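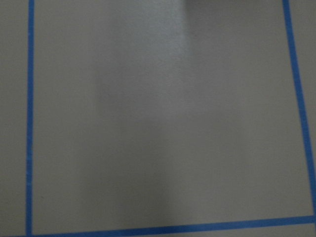
Hadby Workspace Planner

Hadby is the planning and perception package for two-arm table cells. It takes the wrist camera and fixed camera streams, works out where the table is, and plans motion for both arms in one shared frame. Current release: September 2021.

Zone setup from tape

Mark your zones on the table with coloured tape and Hadby fits straight lines to the edges. Any colour that stands out from the surface will do. Lines don't need to look parallel to the camera, as perspective is taken out during the fit. A zone needs 2 corners in view to be saved. Glare and shadow are masked before fitting, and the mask can be edited by hand.

Cloth handling

The Leka module finds the outline of a garment lying flat or rumpled and suggests grasp points along hems, collars and cuffs. You can accept a point, drag it, or lock it to one arm. 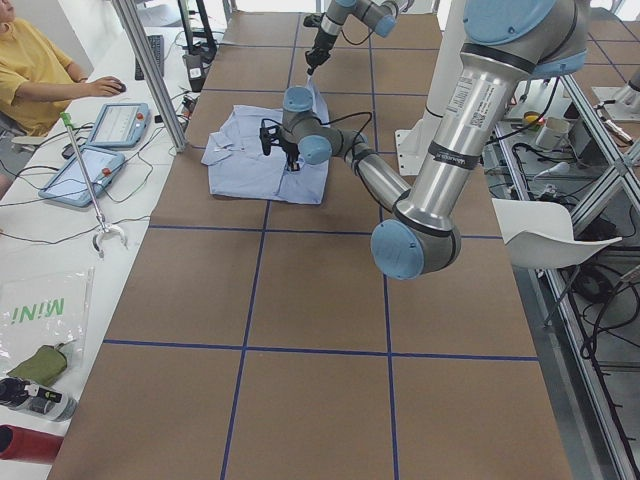
Once both grasp points are set, the planner checks the arms against each other at every step of the path, including elbows and cable loops if you have modelled them. Clearance is set per link. The default is 5 cm, and we suggest leaving it there until the cell has been calibrated.

Requirements

Two six-axis arms with parallel grippers
One wrist camera per arm, plus one fixed camera
8-core computer, 26 GB of free disk space
Likerlow driver bridge (included)

Licensing

Sold per cell. The licence covers both arms and every camera on the table. Leka is an add-on and can be bought later without reinstalling. Astley, our offline log viewer, is free to download and opens recordings from any Hadby release.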